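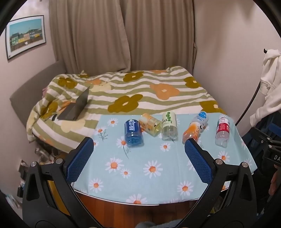 Race Day in the Garage: What I've Learned the Messy Way

I've been hosting people for stock car Sundays for years now, and since there's no crowd coming over this spring I finally sat down and wrote out my notes (my brother-in-law has been asking for them forever). Some of this is cleaning, some is food, some is just how to keep a garage livable for a four-hour race.

Start with the floor. If you've got an old oil spot, dump plain clay cat litter on it the night before and grind it in with the sole of an old shoe. Leave it overnight, sweep, then scrub with dish soap and hot water. My Hasville floor had a stain under the workbench that took three rounds of this, so don't give up after one!

Put the TV on the wall away from the big door. I had mine facing it for two whole seasons and the afternoon sun washed out every single restart. A dark bedsheet clipped over the door windows works too, if you're stuck.

Chili goes in the slow cooker before the pre-race show, on low, lid ON. Everybody wants to lift it and stir. I tape a note to mine. Beans from a can go in for the last hour so they don't turn to paste, and I hold back half the salt until the end.

For wings I do 8 per person, and I dry them really well with paper towels first, then a little baking powder and salt, then onto a rack in a hot oven. Leonardo Monti from down the street swears by frying, but he also isn't the one wiping down my stove afterward.

Got a faded race cap? Don't run it through the washer. Fill the sink with cool water, add a squirt of baby shampoo, and go at the sweatband with a soft toothbrush. Rinse, stuff it with a towel and let it air dry. I did my oldest one in January and the brim kept its shape just fine.

Shirts with big printed numbers on the back get washed inside out, cold, and hung up. The dryer is what cracks the print.

Folding chairs squeak like crazy after a winter in storage. Rub a candle stub along the hinges, open and close them a few times, wipe off the crumbs of wax.

Last thing, the extension cords. Give the slow cooker its own wall outlet and keep it off the power strip with the TV and the fan. I tripped the breaker with 70 laps to go once and I still hear about it.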